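Chapter 4
Small Tables and What Ends Up on Them

Before you read this chapter
Think of the lowest table in your home, or in any room you use every day. Write down what was on it when you last looked. Keep the list; you will need it for Exercise 4.2.

4.1 The trouble with the word "clutter"

Most household advice treats clutter as if everyone agreed what it was. The guides reviewed in Chapter 3 tell the reader to remove it, store it or stop it at the door, and very few say how to recognise it. The Tiscombe handbook defines it as "items without a purpose in the room". That sounds firm until you try to use it. A spoon has a purpose in any room where somebody eats. So does a cup. If both are left on a side table overnight, have they lost their purpose, or has the person who used them simply gone to bed?

We shall be cautious with the word. In this chapter a thing on a table is called "resting" if it could still be in use, and "stranded" if it could not. The line between the two is hard to draw, and students should distrust anyone who draws it quickly. 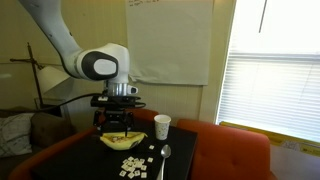
Figure 4.1 A low black table with fruit, cup, spoon and letter tiles.

Consider the food first. A banana with its peel split open is often the first thing a tidier reaches for, and a brown spot on the skin is taken as proof that it is past eating. It proves very little. The flesh under a spotted peel may be perfectly sound. The Pumton method tells us to clear all open food within 15 minutes, but gives no grounds for that figure, and its own worked cases ignore it.

The tiles are harder. Letter tiles in a heap may be a game about to begin, a game just finished, or a game given up. A heap looks the same in all three cases. One or two lying apart from the rest add nothing certain either, although more than one author has been tempted to call them "lost".

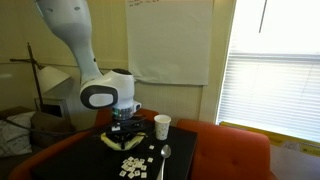 4.2 Does the table invite the mess?

A popular claim, repeated in both the Ambaye and Patelville courses, is that low tables attract more objects than high ones. The usual reasoning is that a low surface is easy to reach from a chair, so people put things down without deciding to. This may be true. The evidence offered is thin. The Patelville course rests its case on 10 homes visited in September, all of them in one street, and in five of those the low table was the only table in the room.

Colour is a second claim. Pale things on a black top stand out sharply, and a dark table is therefore said to "look messy sooner". Note that this is a statement about looking. A scatter of cream tiles on a cream table would be every bit as scattered, and rather easier to lose.
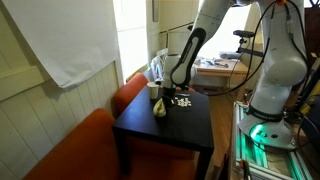 A third claim concerns the size of the top. A small square table fills up with very few things, and some writers conclude that a larger one would stay clearer. Others, with equal confidence, say that a larger one would only collect more. Neither side has measured anything. Until somebody does, treat both as opinions and mark them so in your notes.

Exercise 4.2
Take out the list you made at the start of the chapter. Label each item resting or stranded. Then ask a person who shares the room to label the same list without seeing your answers. Where the two of you disagree, write down what each would need to know in order to change their mind.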